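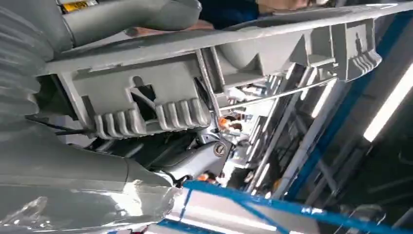
What would the residents of Mastine Court be paying for if we signed the Kostance laundry contract as written? Eight years of machine rental at a price that can go up every spring, with the repairs we already get now and not much else.

That exchange opened the discussion and most of the evening went back to it in one way or another. The minutes below follow the agenda, except that item 4 was taken before item 3 so the people with small children could leave.

Mastine Court Residents' Association
Minutes of the March meeting, ground floor meeting room, 7:00 p.m.

Present: 20 households, which meets the quorum. Four proxies were handed in at the door. One was unsigned and was not accepted.

1. Minutes of the last meeting

Approved with one correction. The February minutes said the dryers in the basement "had been serviced." The secretary was asked to change this to "were reported by the management company as serviced," as no one had seen a service sheet. The sheet has been requested twice. It has still not arrived.

2. Laundry room contract

Two offers were on the table. Kostance wants to replace all the machines and move everyone to payment by phone. Gosselin, who hold the current contract, offer to keep the washers, replace the two worst dryers and leave the coin boxes in place.

The chair read out the main points of the Kostance letter. It promises that residents will save up to 40 percent on drying costs. Several members asked what the figure was measured against. The letter does not say. One member pointed out that "up to" covers zero as well, and asked that this be minuted. The building manager said Kostance had told him on the phone that the figure came from other buildings. He did not know which buildings, or how old their dryers were.
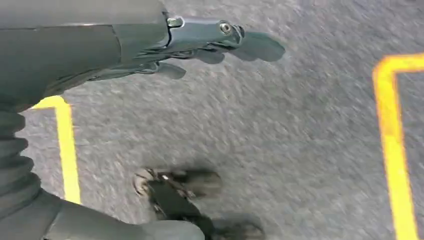 The member from the third floor had gone through the draft contract with a pencil and raised these points:

The rental runs for eight years and renews itself for another eight unless we write to them in a certain two-month window. Missing the window by a day would tie the building up until most of us have moved or died.

Prices may be "adjusted in line with market conditions." There is no ceiling and no index named.

A machine counts as working if it can be started. A dryer that runs and does not dry would not count as a fault.

The phone app charges a fee for topping up small amounts. The fee is not in the letter, only in the back pages of the contract.

A member who favors the Kostance offer said the meeting was being unfair, that the present dryers are terrible and that people are tired of hunting for quarters. This was generally agreed, at least the part about the dryers. She also said her sister's building has app payment and likes it. Asked if the sister's building is with Kostance, she said she would find out.

It was noted that Gosselin are hardly above criticism. Their repair calls take days, and their own offer says the new dryers will come "subject to availability," which could mean anything. The building manager was asked how long the left-hand dryer has been out of order. He thought since before Christmas. Others thought longer.

Residents without a smartphone were discussed. Kostance offer a plastic card for these households, sold at a deposit, and reloaded at a machine which they would put in the lobby. No one could say who empties that machine, or what happens when it breaks down on a Saturday.

A motion to accept the Kostance offer was withdrawn before a vote. A motion to ask both firms for a two-year contract with fixed prices was carried, with one against and three abstaining.

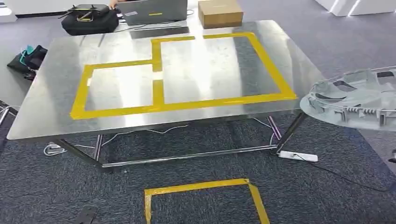

The building manager warned that neither firm is likely to agree to so short a term. The meeting's view was that they can say so in writing. He will send both letters this week and copy the secretary, and the current arrangement carries on month to month until there is an answer.

4. Drying rack in the courtyard (taken early)

The request for an outdoor rack was discussed for the third meeting running. The management company says the lease forbids laundry in the courtyard. The clause they quoted is about balconies. The secretary will ask them for the right clause, if there is one. Until then the meeting does not accept that the matter is closed.

3. Basement damp

Naretti came in to look at the wall behind the washers and have quoted for a sealing treatment. Their report is two pages long and one of those is a price list. It blames the damp on ground water. A member with some building experience said the wet patch is at shoulder height, below the bathroom pipes of the first-floor apartment, and that he has yet to meet ground water that starts at the top and works down.

Naretti also sell the treatment they recommend. The meeting asked for a plumber to look at the pipes before any money is spent on the wall. Agreed without a vote.

The smell in the drying area was raised again. The dehumidifier is said to be running every night, but the tank was dry when two residents checked it and the plug was lying on the floor — the manager will look into this. 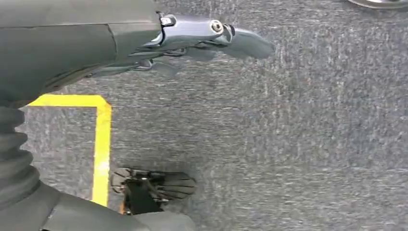
5. Money

The balance was read out and accepted. There was a query about a charge of $44 marked "sundries, laundry." The management company's answer was that it covered "sundry items." A receipt has been asked for. The sum is small, but the same line appeared last year and was never explained then either.

The proposal to raise the monthly contribution was put off until the laundry question is settled. Two members wanted it recorded that they will vote against any raise while the basement light is still on a timer that leaves people in the dark halfway through folding sheets.

6. Any other business

Bicycles are again being left against the laundry room door. A notice will go up. The last notice is still up, behind the bicycles.

The sign-up sheet for evening wash times has gone missing. A new one will be hung with a pen on a string.

The meeting closed at 9:10 p.m. Replies from Kostance and Gosselin, if received, will be read at the next meeting in full, including the back pages.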